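Two-arm bench, shared workshop: pre-power checklist with comments
25/12/2020 | Danylo Kostiuk
4 min read

Checked by: D. Kostiuk. Second check: Vsevolod Savchuk.
Bench: Skovard, back room, Udiston workshop.

Go down the list with the mains off until item 8. Mark each line OK, FIX or N/A and write something in the comment if it is not OK. Initial the paper copy on the door as well.

MECHANICAL, POWER OFF

1. Front rail tight to the bench. OK.
Comment: Left end had worked loose since October. Retightened and marked with paint pen.

2. Mounting plates, both arms. OK.
Comment: All fasteners checked with the short hex key. Do not use the ball-end one, it is rounding the heads.

3. Elbow joints, play by hand. Left OK, right FIX.
Comment: Slight knock in the right elbow when the forearm is lifted. Usable at low speed. Vsevolod has the Sellari spares box at home and will bring it in.

4. Gripper fingers seated, no cracks. OK.
Comment: Please stop storing fingers in the drill bit tray.

5. Corner posts and fabric walls. OK.
Comment: Fabric must be pulled flat. If it bellies inwards the right elbow can rub on it at full reach. Clips go on the outside.

CABLES

6. Purple cables, full length of each arm. OK.
Comment: Leave the slack loops as they are. I shortened one on the left arm and it pulled out at the wrist on the first big turn. Look for flattened spots at the elbow.

7. Control boards under the plates. OK, with a note.
Comment: They hang past the edge of the rail, so keep stools and coat zips away from them. Kravchuk cover still to be printed. Quoted 699 for a ready-made pair and we said no.

POWER ON, ARMS UNLOADED

8. Emergency stop, pressed once from each side of the bench. OK.
Comment: Both arms drop when power is cut. Hold the forearms or park them low first.

9. Indicator lights on both boards. OK.
Comment: If a board stays dark, switch off at the wall and reseat the plug. Don't wiggle it live.

10. Speed limit set to 40 per cent. OK.
Comment: Somebody had it at full. Leave it at 40 until item 3 is closed.

11. Home position, each arm alone, then together. OK.
Comment: Run left first. The other order brings the forearms close near the middle.

WORKING TEST

12. Two-gripper hold, thin sheet. OK.
Comment: Use a light sheet only. No metal, no glass, nothing with a sharp edge. One person at the stop, the other at the keyboard, and hands stay outside the walls for as long as the motors have power.

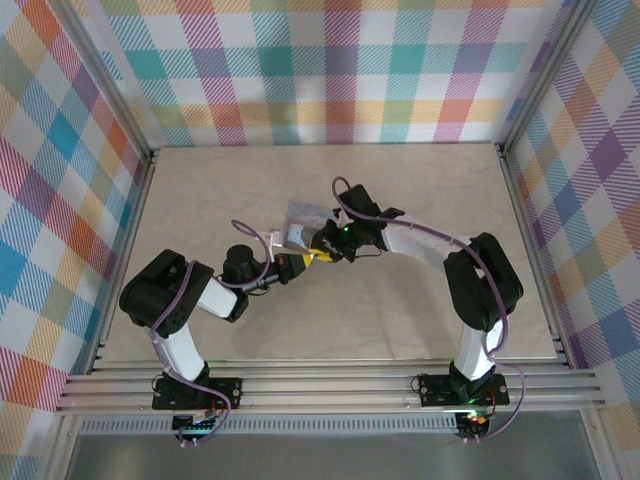 Item 12, sheet held between the two grippers above the bench.

13. Servo temperature after the run, by infrared thermometer. OK.
Comment: Take it at both elbows and write the readings in the log, even when they look normal. We have gaps.

14. Shutdown. OK.
Comment: Park low, stop button in, wall switch off, key back on its hook.

OPEN POINTS
Item 3, right elbow: Vsevolod.
Item 7, cover for the boards: Danylo. The drawing is done but the print keeps lifting at one corner.
Item 13, new battery for the thermometer: whoever is next at the shop.

Added by Vsevolod: agree with all of the above except item 5. I would put the clips on the inside at the top edge only, the outside ones catch on the shelf. Will try it when the spares go in and write the result on the door sheet.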